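Small Furniture Fixes I Swear By

I love old furniture, and I love it even more when it stops wobbling! None of this takes a full workshop - a corner of the garage will do.

1. The chair that rocks
Set the chair on a surface you know is flat and slide playing cards under the short leg until it sits still. Glue on a felt pad of the same thickness. Please don't saw the other three legs to match (I did this to a lovely stool once and ended up with a footrest).

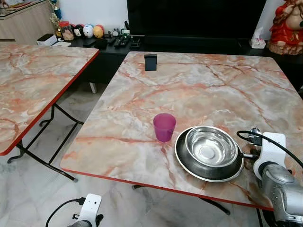
2. Drawers that stick
Pull the drawer right out and rub a plain candle stub along the runners, then along the bottom edges of the sides. Slide it in and out a few times and feel the difference! If it still drags in August, wait for drier weather before you reach for the plane.

3. Loose screws in old wood
Pack the hole with toothpicks dipped in wood glue, snap them off flush and leave it overnight. My Dreser nightstand has had 2 hinges held this way for years, and they haven't budged.
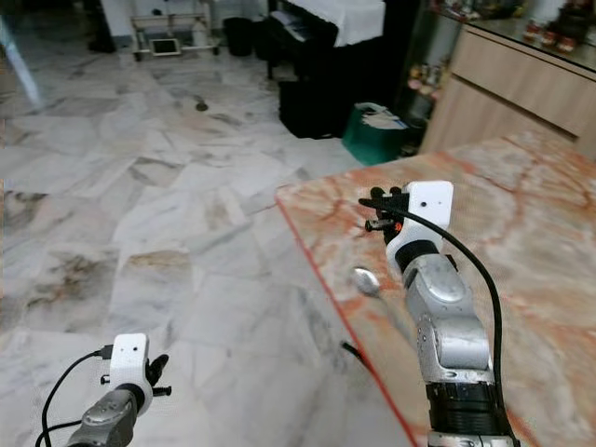
Da-eun Hyun

4. White rings on a waxed top
Rub in a dab of petroleum jelly, leave it until morning and wipe it off. For a stubborn ring, try very fine steel wool with a little wax, always going with the grain.

5. A finish that feels like silk
Sand between coats with 300 grit - just a light pass, barely any pressure - and wipe away every speck of dust before the next coat. I've done more than 40 shelves like this and I still run my hand along each one when it's dry.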